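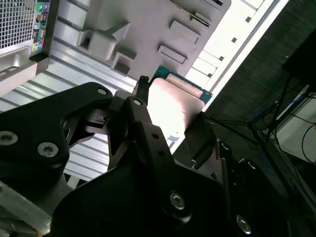
Miltwood to give older desktop computers a second round of use

Miltwood residents without a computer at home will be able to apply for a refurbished desktop beginning in January, under a program the town council approved at its last meeting.

The computers will come from town offices, the public schools and local businesses that are replacing older equipment. Under the current arrangement, used machines are stored in the basement of the public works building and then hauled away for scrap. Town records show that 1,782 desktop computers left Miltwood that way over the past five years.

The new program will be run by the town's solid waste department, with the repair work going to Truko, a refurbishing company with a shop in Tranlow. Machines that can't be put back in working order will go to Michalík, the recycling firm that already handles the town's scrap metal.

"We were paying to have these taken away, and a lot of them were only a few years old," said Tumaini Athumani, who manages the solid waste department. "Some of them needed a new drive. Some of them needed nothing at all except to be wiped and set up again."

Applications will be accepted at the library and at the front desk of town hall. Households must live in Miltwood and will be limited to one computer each. The cost is $32, which covers the desktop, a keyboard, a mouse and a power cord. Monitors will be handed out when they are available but are not guaranteed. The fee will be waived for families whose children receive free or reduced-price school lunches.

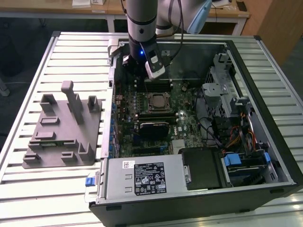 What happens to the information on a donated computer?

The storage drive is erased before the machine is tested, and the donor gets a letter with the drive's serial number and the date it was erased. Drives that fail the erasing process are taken out and shredded. Donors may also remove the drive themselves before dropping off a computer.

Council members spent most of their discussion on cost. The town will pay Truko a flat fee for each computer that passes testing and nothing for those that fail. Athumani told the council that the money would come from the existing hauling budget and that she did not expect to ask for more during the first year.

One council member asked why the town should keep fixing old machines when new ones are cheap. Athumani answered that the cheapest new computers often have little memory and can't be opened up to add more, and that a used office desktop usually has room for both memory and a larger drive. 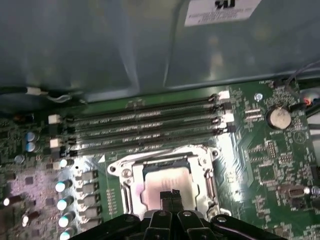
Memory modules in their slots inside a desktop computer.

The library tried out a smaller version of the plan last winter. It offered 28 computers that had been replaced in its reading room and at the senior center. All were claimed by the end of the second day, and 72 more households put their names on a waiting list. People on that list will be contacted first when the new program opens.

Most of those who signed up told the library they wanted a computer for schoolwork, job applications or paying bills. Several said they had been doing all three on a phone.

Each computer will come with a free operating system and an office program already installed. Buyers may put on different software if they have a license for it. Truko will repair or exchange any machine that stops working in the first six months. After that, owners can bring a computer to the library's help table, which meets in the afternoon from 3 to 6 p.m. twice a month.

The program will also take some heavier workstations, which are used for drafting and other demanding jobs. Those will be offered to the high school and to nonprofit groups before they go to households, as they use more electricity and take up more space.

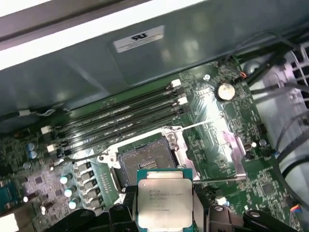
An Intel Xeon processor and the open socket on a desktop computer's motherboard.

Laptops, tablets and printers are not included for now. Athumani said laptops often arrive with worn batteries, and the department wants to see what storing and replacing them would cost before accepting any. The drop-off area at the transfer station will continue to take them for recycling at no charge.

Businesses that want to donate more than a few desktops are asked to call the solid waste department to arrange a pickup. Residents with a single computer can leave it at the transfer station during regular hours. Cords and keyboards are welcome. Computers with water damage or missing cases will be sent to Michalík.

The council will review the program after its first year. Application forms will be available in English and Spanish.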